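Oil or poly on a laminated timber benchtop?

Home and Garden Forum > Kitchens > Benchtops and Splashbacks

Thread started 1 May 2025

mallee_root
We're putting a timber top in the kitchen at the Plenlow house and I can't get a straight answer on the finish. It's a laminated top made of glued strips, supplied raw and sanded, 40 mm thick. One run goes along the window wall with an undermount sink in it, and the other is a short return next to the stove.

The kitchen mob want to spray it with two-pack poly before delivery. The bloke at Ccori, where I went for hinges, told me to oil it and never let anyone near it with poly. My sister has an oiled top and it's gone black behind the tap.

Two adults, two kids, a dog who doesn't get on the bench. We cook most nights. I don't mind a bit of upkeep but I know myself and it won't be monthly.

What would you do?

pannikin
Poly near the sink, every time. We've had ours in since the house was built and the only damage is where a tenant put a hot pot straight down. You wipe it and forget it.

gully_trap
Disagree. Poly is great until it cracks at a join and then water gets under it. Once it's under there it can't get out and you get a grey patch under clear plastic. To fix it you have to strip the whole run, and with an undermount sink that's a rotten job. Oil wears out faster but you can touch up a bit the size of your hand and not see the edge of it next day.

pannikin
Only if it was put on badly. Ours hasn't cracked.

gully_trap
Yours was sprayed in a factory by the sound of it. His will be too, fair enough, but then someone cuts the sink hole on site and the cut edge gets whatever's left in the tin. I've pulled out a few of these for people and the failure was at the cutout each time.

mallee_root
They've said they'd cut the sink before spraying. Tap hole too. I'll get that in writing.

Fouzia Kakakhel
I do finishing for a living, mostly tables and a fair few kitchens, so take this as a trade view and not the only view.

Both of you are right about your own tops. The thing I'd look at before choosing is the movement. Timber gets wider and narrower across the grain through the year, and a laminated top still does that, only more evenly than one made from a couple of wide boards. A hard film has to stretch with it. A penetrating oil has nothing to stretch.

Sealing matters more than the product. Do the underside. Do the ends twice as heavily as the faces, and do the inside of every cutout. If only the top face gets a finish, the moisture goes in from underneath and the top will cup whatever you've put on it. Above a dishwasher you want a vapour barrier stuck to the underside as well.

If you'd like a middle road, look at a hardwax oil. It sits a little on the surface but you can still patch it. 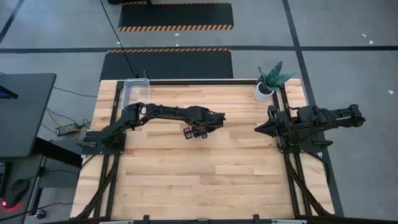
Colour is the other part people leave too late. Any oil will darken the timber and pull the strips apart from each other, so the light ones stay fairly light and the darker ones go noticeably darker. Water-based poly keeps things closer to how they look raw. On a top like the one in the photo, with narrow strips going from cream through tan to light brown, I'd expect a clear oil to make the striping stronger, and some people love that and some ring me up upset. Ask for an offcut from your own slab with at least one pale strip and one brown strip in it, and put your samples across both. A sample on a single strip tells you very little.

mallee_root
That's really useful, thank you. Ours has a similar mix of colours, maybe a bit pinker. I hadn't thought about the underside at all. Would the cabinet makers do it as standard?

Fouzia Kakakhel
Some do. Ask them outright, and ask how many coats. You want to hear the same number as the top face.

brolga22
I did mine with Walex, the kitchen one with the green label, and I'd do it again. Five coats to start, wiped off properly each time, and then a top-up before Christmas every year. Takes me an evening. We've had red wine and beetroot on it and neither one left a mark, though turmeric did and it's still there.

Do not leave the rags in a heap, by the way. Lay them out flat on the concrete or drop them in a bucket of water. They heat up by themselves as they dry and people have lost sheds that way.

pannikin
See, "do not leave the rags in a heap or you'll lose the shed" is not something I have to think about with poly.

brolga22
You do have to think about breathing it in if you're brushing two-pack at home. Swings and roundabouts.

pannikin
He's not brushing it at home. It's being sprayed in a booth.

tilly_of_the_valley
Coming at it from Canada, where the air in the house goes bone dry once the furnace is on. Our top shrank enough the first winter that a gap opened against the wall and the caulking let go. It had been screwed down hard through the cabinet rails with no slots. My brother-in-law had to back all the screws out and elongate the holes, lying on his back with his head in the pots and pans cupboard. So whatever you put on it, make sure the fixings can move. The finish didn't make any difference to us at all.

Fouzia Kakakhel
Yes to all of that. Slotted holes or expansion brackets, snug and no tighter. One fixed line at the back or front edge is fine as long as everything else can slide. And no construction adhesive along the rails. I've seen it done and the top split down a glue line.

gully_trap
Installers love their adhesive. Stand there and watch them.

mallee_root
OK so the list for the cabinet makers so far is: cut the sink and tap before finishing, same coats underneath, slots, no glue, barrier over the dishwasher. They're going to be thrilled.

Has anyone used the Prirness hardwax? The paint shop carries it and it's dearer than I expected, $200 for the big tin.

brolga22
Used it on a desk. Went on beautifully, a bit smelly for a couple of days. Much thinner coats than you'd think. I put the first one on like I was oiling a cricket bat and it stayed tacky for a week. Had to rub it all back with a white pad and start again.

roofrat
I've had Prirness on a bench for a while and I'm lukewarm on it. Good everywhere except the strip in front of the sink where you stand and drip. That bit went dull and started to feel furry. I re-coat it each June when I've got some leave, and it comes good, then goes off again by summer. If I had my time over I'd have stone around the sink and timber for the rest.

pannikin
Or poly around the sink.

roofrat
Walked into that.

gully_trap
A mixed job is a decent idea though. Is the window run already made?

mallee_root
Already made, sitting in their factory. So timber around the sink it is. My wife is firm on it too, she's been tearing pictures of it out of magazines for years.

Fouzia Kakakhel
Then leave yourself a decent drip groove under the front edge and keep the tap base sealed with silicone. The black your sister has behind her tap is usually water sitting on bare timber with a bit of iron about, from a steel scourer or a tin left wet. It can be bleached out with oxalic acid if she wants to try, with gloves on and rinsed well afterwards. Re-oil once it's properly dry.

mallee_root
She'll be pleased. She's had a pot plant over it.

tilly_of_the_valley
What grit did everyone sand to before oil? I've read that going too fine stops it soaking in and I've also read that's nonsense.

brolga22
I stopped at 180 and it was fine.

Fouzia Kakakhel
150 for hardwax, 180 for a plain oil, and don't skip grits getting there. End grain I take one finer so it doesn't drink so much and go dark. Follow the tin if it says something else, as the makers have usually tested their own product.

mallee_root
Update for anyone who finds this by searching. We did samples on an offcut: Walex, the Prirness, and a bit of their two-pack — all across the light and dark strips like Fouzia said. Left them on the windowsill, put a wet glass on each overnight and then half a lemon.

The oil showed a faint ring from the glass, the hardwax nothing, the poly nothing. The lemon left a dull spot on the oil only. In colour, my wife picked the hardwax straight away and I couldn't tell it from the oil.

We're going with hardwax, factory applied, both faces. The cabinet makers wanted an extra 22 dollars a metre for the underside and I said yes before they changed their minds.

pannikin
So the poly passed everything and you didn't pick it.

mallee_root
It felt like a tray from a food court. Sorry.

pannikin
Fair enough. Post some photos when it's in.

roofrat
And let us know how it looks in front of the sink after a year. I'd be happy to be wrong.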